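I caught her on a Wednesday, in the half hour before the day's grasping runs get reviewed at Uveck. She looks after the house rules for their simulated picking work, a document of two pages that she reckons has been rewritten more often than any code in the building. We had tea and she let me ask all the dumb questions.

My first one was why a simulator needs rules at all. Nothing breaks in there, right?

"People's trust breaks," she said, and laughed. "Someone upstairs hears a success rate and plans around it. So we have to agree on what a success is before we press go, and we write it down, and we don't fiddle with it afterwards."

At Uveck that means every grasp gets 100 tries from fresh starting positions, and the seeds are saved with the results. If a run gets thrown out, there has to be a written reason beside it. She told me about a batch from last May where 194 runs had quietly gone missing from a summary (nobody was cheating, a script had skipped them), and you could tell it still bugs her!
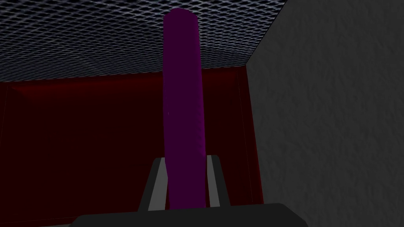
I wanted to know how you write a rule for something as fiddly as a good grip. Her answer was that you start with what you can point to. Where are the fingers along the object? Are the pads touching on each side? A tall purple cylinder held down near its lower end, with most of its length sticking up above the gripper and a slight lean to it, is the sort of case she likes to argue over. "Plenty of people would tick that and move on. I'd tick it too, but the sheet also asks for the grasp height and the tilt, and you fill those in even when you're happy."

The sheet is called Clirnillow, after an old project, and it's shared with a smaller outfit, Cinier, so the two can compare notes. They've logged almost 3000 grasps on it between them. The colour of the object goes down as well, and so does the background, which I found a bit over the top until she explained that a vision model can get very attached to one wall.

And moving to real hardware? She pulled a face. Their rule is that a simulated number never travels without the word "simulated" next to it, in slides, in emails, anywhere. She'd like to see a shared standard one day, and she's been sending comments on a draft called Shboul, mostly in the margins and mostly after dinner.

Then somebody knocked, the review was starting, and she took her tea with her.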